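Urio 400 Bench Cell
Two-arm handling for control stations and push-button boxes

The Urio 400 is a bench-top cell for firms that build, refit or sort control stations in small batches. Two arms work side by side over a pair of trays. It runs on a normal mains supply and stands on a table up to 753 mm deep.

Akbridge has run the cell at its Zumwood works since July. Staff there used to pick lenses and contact blocks by hand for a full shift. They now load trays, check finished boxes and deal with the faults the cell sets aside. All 14 people on the line were trained on it and take turns.

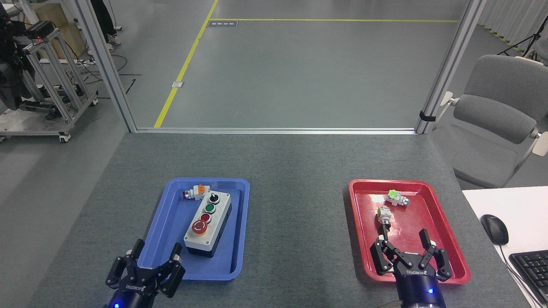

Britta Hollmann says her wrists no longer ache by mid-afternoon, but that the checking takes more concentration than the picking did, and she asked for shorter turns at it. Akbridge now changes over every 40 minutes.

Changing to a new box type is done at the bench by the operator. No programming is needed for parts already in the library. New parts are taught by moving the arms by hand.

Supplied with: two arms, two grippers, control unit, tray set, one day of training on site.
Options: extra trays, Clolovia stock link, second training day.
Lead time and prices on request. Please tell us which box types you handle and how many people work each shift.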